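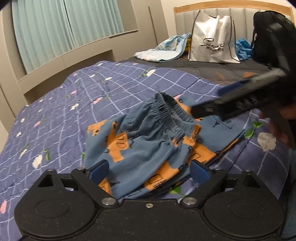
Issue 35, page 4

Visit notes: Noveck, Borbély site, 2020-11-10

Written up on the train, so excuse the state of it. Went to see the laundry folding work at Noveck. Came back with mostly notes on a stop button.

Host was Zoltán Jakab. Badge, visitor form, then straight up to the bedroom set. They do the demonstrations by hand, one gripper per hand, same fingers as on the arms, blue pads on the inside. Bedding, curtains, a bag and a backpack left on the bed, blue pajama shorts with orange cartoon animals all over. Patterned shorts on a patterned duvet is about as mean as it gets for the vision side, Zoltán likes it that way. Elastic waistband too. Remember the waistband.

I had a go. Harder than it looks. You want to pinch with your own fingers and the pads close a bit ahead of where you expect. Took me ages to get one edge over. They had 2139 demonstrations in the Ziloso set when I asked, all garments together.

Then downstairs to the Wallari cell. Two arms, table, light fence on three sides, open on the operator side. First couple of folds fine -- a towel, a T-shirt. Slow but fine. Then shorts, a plain pair.

Left arm takes the waistband. Right arm takes the waistband. Both pull, as they should, to square it up. Left arm throws fault 2820 (grip position mismatch) and freezes with its fingers shut. Right arm doesn't know. Keeps pulling. Elastic streches a lot further than you'd think.

Panagiotis Petkov was at the panel and hit the stop right away. Left arm powers down, which was already standing still. Right arm carries on. Came to rest when its own force limit tripped, and by then the band had slipped off the left pads and the whole thing whipped across the table and over the open side. Got Panagiotis on the forearm. Red mark, no more than that, but one of the visitors had been leaning in right there a minute before with her glasses pushed up on her head.

Demo over. Credit to them, they didn't hustle us out. Cabinet open, drawings out, and the cause was found before the coffee was.

Stop circuit was split in August when the second controller went in. Supposed to be linked again after. It wasn't. Button on the panel only dropped the left side. The right did get a stop message over the network, but behind everything else in the queue, and the log had it arriving 700 ms late. By then the force limit had done the job.

Also the August test sheet. "E-stop OK", signed. Tested with one arm moving. You can guess which one.

What they're changing, from Zoltán on the way out:
- one hardwired stop loop for both arms, no network in it
- a fault on either arm halts the pair
- lower pull limit on anything with elastic
- screen on the fourth side, before any more visitors
- stop test with both arms in motion, every time the cabinet's been opened

I asked if the pads releasing on a fault would be better. Panagiotis says no, not with a stretched garment, you'd only be choosing wich side it flies to. He wants the tension let off slowly first, then open. They hadn't tried it.

Cell is locked off for now, hand work upstairs goes on as normal. Asked for a copy of the new test sheet, will pass it round when it comes. Going home to look at our own button -- we added a controller this year too.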